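Mistel Floor Care: Frequently Asked Questions
Last revised 2018-03-05
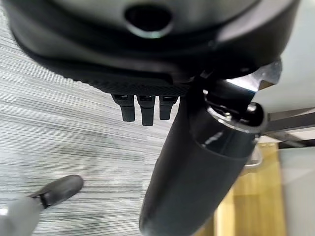

The answers on this page apply to hard floors in workshops, kitchens and storage rooms. Carpet and raw wood are covered on separate pages.

Which cleaner should I use for weekly mopping?
Use Itum neutral cleaner, 50 ml per bucket. Stronger mixtures leave a film that holds dust.

How long should the floor stay clear after mopping?
Keep foot traffic off it for 2 hours. Heavy equipment can go back after 16 hours.

Can I roll equipment across a sealed floor?
Yes, if the wheels are clean and made of soft rubber. Hard plastic wheels scratch the top coat. Lift anything with fixed metal feet.

How do I remove black scuff marks?
Rub with a damp white pad and undiluted cleaner, then rinse. Green and brown pads are too coarse for sealed surfaces.

What about oil or grease drips?
Blot first. Apply Zapata degreaser, wait 2 minutes, wipe and rinse twice. Degreaser left to dry will dull the finish.

Do I need to move everything before resealing?
Yes. Sealer applied up to the base of a machine or cabinet leaves a visible ridge.

When should a floor be resealed?
Once a year under normal use. Most of our customers book for September. Floors over 1,000 square feet are done in sections.

Who do I contact about a damaged area?
Send the room size and floor type to Ronja Nygård in technical support. For invoices and booking changes, contact Bram Desmet.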